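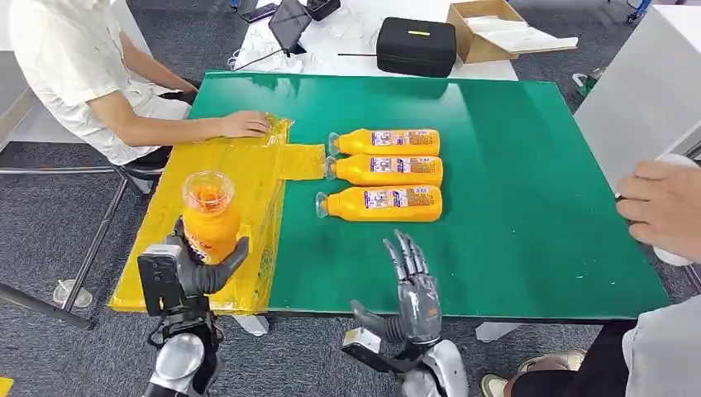 Mailing liquids is the part of the June swap I always dread, so thanks for raising it! I've sent 21 boxes through the Kita swap over the years and had three leak, all syrup, all packed in a rush the night before. What works for me is tight rows and no gaps. I like bottles lying on their sides with the caps all pointing the same way, like the three orange ones on the green table, and then I can check every cap in one go before anything gets rolled up.

On Mar 17, 2018, someone on the list wrote:
> My box to Abugri came back soggy again. Do you folks bag
> each bottle or wrap the whole lot? And is paper any good?
> I have 30 jars of plum sauce to get out the door.

I wrap the whole lot, then bag it - two layers if it's going far. Paper is fine for jars but it turns to mush if one goes. Plastic is a pain to fold, I know, and I reuse mine until it's pretty sad looking.
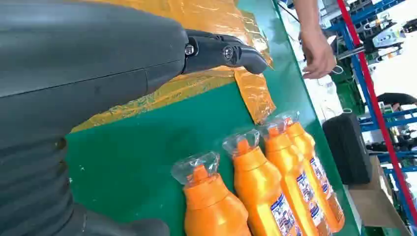 Crumpled orange plastic sheet

Tape on the long side first, then the ends. Having somebody lean on the far edge while you pull helps a lot (my sister gets roped in every year). 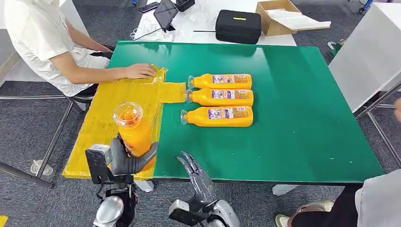
Holding the yellow wrapping down, bottles to the right

Oh, and the Vulside post office closes early now, so go before lunch. Is anybody driving out to Lerneo? I could send a few boxes along and skip the mail.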